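Hendano Releases Low-Odor Waterborne Topcoat for Interior Wood Furniture
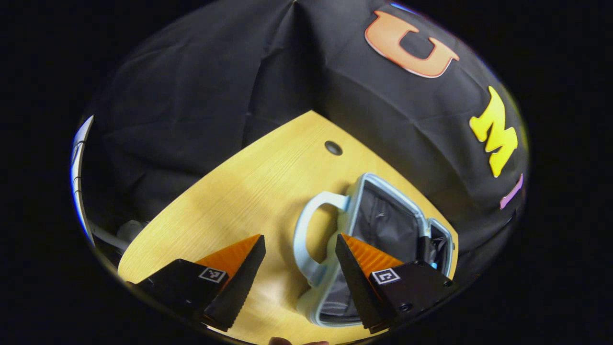 Hendano, a maker of finishes for small and mid-size furniture shops, has released Clevach 4, a one-component waterborne topcoat for interior tables, desks and shelving. The product goes on sale in April through the company's existing dealers and replaces Clevach 3, which will remain available until current stock runs out.

Clevach 4 is a clear acrylic-urethane coating supplied ready to spray. It can also be brushed on narrow parts such as edging and drawer fronts. The resin was changed to reduce the yellow cast that the earlier version left on pale species, including maple, birch and ash. Resistance to hand oils and household cleaners was the second goal of the work.

"Most of the calls we took on the previous product were about color shift on light woods," said Janaka Liyanage, technical manager at Hendano. "Shops were matching new parts to a table they had delivered a year earlier, and the two did not line up. We changed the resin first and then had to rework the flow agents to suit it."

The coating is dry enough to sand after 4 hours at normal shop temperature and humidity. Hendano recommends two coats over its Dolach sealer, with a light sanding between coats using 800 grit paper. Coarser paper can leave scratches that show through the satin sheen. Finished parts should stand for 18 hours before they are stacked or wrapped. Cold or damp conditions will lengthen all drying times, and the product should not be applied to wood that has been stored in an unheated space until the wood has reached shop temperature.

Clevach 4 may be applied over fully cured Clevach 3. It has not been approved for use over solvent lacquer, oil or wax. It is not intended for floors, exterior work or surfaces exposed to standing water.

Aguiar, a contract furniture shop that makes tables for libraries and schools, used the coating in its spray booth during the trial period. Its comments led to a change in the spray tip size given on the data sheet and to a clearer note on cleaning pumps before switching from solvent products.

The topcoat is offered in matte, satin and semi-gloss. Sheens can be mixed with each other in any ratio. Tinted versions are not planned at this time.

Data sheets, safety sheets and sample panels are available from Hendano dealers on request. Technical questions should be sent to the Hendano product support desk.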